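**Lomeswood Allotment Society – minutes of the spring meeting**

Present: Sumeya Zeleke (chair), Tekle Fikre, Bijan Rezaei, Romain Roussel, Yabsira Tefera (minutes).
Apologies: none received.

**1. Minutes of the last meeting**

The minutes were read and accepted with one correction. Under item 4, "Thaler gate" must be "Thaler path". The gate is a different matter and it is still not repaired.

**2. Water**

Tekle informed the meeting that the lower tank is leaking again at the joint. He has asked for a price for a new joint and received 160 for the part and the work. Bijan thinks that we can do the work ourselves and pay only for the part. Tekle did not agree, as last year we repaired it ourselves and the leak came back after 20 days.

Decision: Tekle accepts the offer. Until the repair is made, members of the lower plots take water from the upper tank, and only with cans. No hoses, please.

**3. Seedlings**

Sumeya has tomato seedlings for everybody who ordered in winter. The variety Drasness grew very well, the other one was weak and she will sow it again. Romain asked if the tomatoes can share the greenhouse with the cucumbers. The opinions were divided and we left this open.

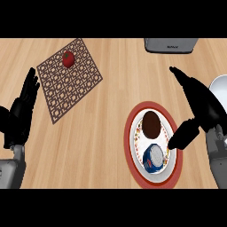
Tabletop with pale, straight grain.

**4. Shared table and kitchen corner**

It was discussed if the harvest meal can take place in July as usual. Sumeya proposed to wait with the decision. If a meal for all members is not possible, each plot can receive a small box with vegetables and the recipe of the year. Romain offered to write the recipe – he wants a cold soup, Bijan would prefer something with beans.

Yabsira reminded the meeting that plates and bowls which were borrowed after the last meal should come back to the cupboard. Please wash them before.
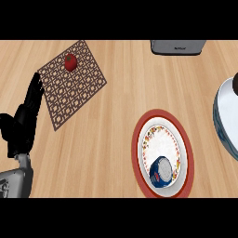
Lomeswood, 05/05/2020

**5. Compost**

The two old bays are full. Bijan measured the place behind the shed and a third bay of 90 cm width will fit there, if we move the wheelbarrows. He can get boards from Sota, where his brother-in-law takes down a fence. Cooked food and bread were found again in the left bay. Everybody is asked to explain the rules to family members who help on the plot.

Decision: Bijan builds the third bay. Romain helps him with the boards.

**6. Money**

After the water repair there will remain almost 1000 in the account. The rent of the plots stays the same this year. Two members have not paid yet and Sumeya will speak with them personally.

**7. Other matters**

- The lock on the tool shed must be turned to the left two times, otherwise it is not closed.
- Romain is looking for somebody to water his plot while he is away. Tekle said he can do it on the weekdays.
- The gate: Tekle will look at the hinge.

The date of the next meeting will be sent by letter to all members.

Minutes written by Yabsira Tefera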